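Hanging the oval mirror, and what I did about the roses

The white oval mirror has been leaning against the baseboard in our hallway since we moved, and in October I finally dealt with it. A few people asked in the comments on the bookcase post what I ended up doing, so I'm writing it down while I still remember the order.

It came from Bernadette Baudry, who was clearing out her mother's place in Pons. She had it wrapped in a bath towel in the back of her car and wanted it gone before she drove home. I took it without looking properly. When I unwrapped it I found a thick carved border, all painted white, with scrolls down the side and flowers at the top. I would not have picked it out in a store. It took me a couple of weeks to like it.

Cleaning

The glass was easy. I used warm water with a little white vinegar on a cotton cloth, wrung out hard so nothing ran down behind the glass. The carving was the slow part. Dust had settled into every groove and somebody had painted over some of it, so there were small gray lumps under the white that would never wipe off. I went over the whole border with a dry paintbrush first, the cheap kind with soft bristles, and then with cotton swabs and dish soap. I got through 50 swabs and had to go out for another box. It took an evening and part of the next morning.

I did not sand it. Mathis Leclerc told me I should strip it back to whatever is underneath, and he may be right, but old paint worries me and I don't have a place to do that kind of work. I touched up three chips with a matte white from Tremness that I had left over from the closet doors. It is a slightly cooler white than the border. You can find the spots if you look for them.

The back

The old hanging wire was rusted through at one end, so I cut it off. The two rings it was tied to were still solid. I took the screws out, put a dab of wood glue in each hole, and put them back in. The new wire is a braided one from the hardware store, sold for pictures. I left enough slack that it makes a shallow peak when you pull it up in the middle.

I weighed the mirror by standing on the bathroom scale with it and then without it. It was nearly 30 pounds. One nail was out of the question. I bought two Skireck wall hooks, the kind with a screw and an anchor, and set them 8 inches apart and level with each other. With two hooks the mirror stays straight when the front door slams, and ours slams.

Height

I asked for opinions on height and got too many. Shaohua Ding hangs everything with the center at eye level. Yannick Masson said to hang a hall mirror so that the tallest person in the house can see the top of their own hair, then stop thinking about it. I cut an oval out of brown paper, taped it up, and left it there for several days. It moved down once and up twice.

The other thing the paper showed me was that it had been too close to the coat rack. My long coat covered a good part of the oval. The coats went to the other wall.

What it reflects

I hadn't given this any thought before, and I should have. A mirror this size shows you a big piece of whatever is across from it. I noticed it with another white oval mirror of the same general type, carved border and all. From one spot you get a person and a tall window with green leaves behind the glass. From another you get a balcony railing, and office chairs and desks on a green floor.
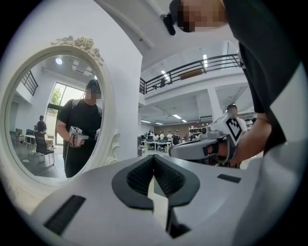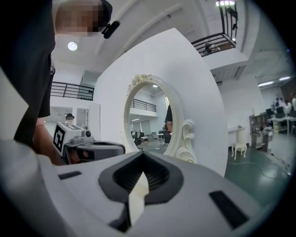

Kitska Notes, no. 8

At home ours used to reflect the shoe pile. I moved it over by the width of a hand and now it picks up the kitchen doorway and a bit of the light from the sink window. The shoes are still there, just out of the glass.

Still to do: felt pads on the bottom edge, and something for the scuff where it leaned all those months. Timothée Chauvin has offered me the end of a can of wall paint that he thinks is the same color as ours. I'll try it behind the coats first.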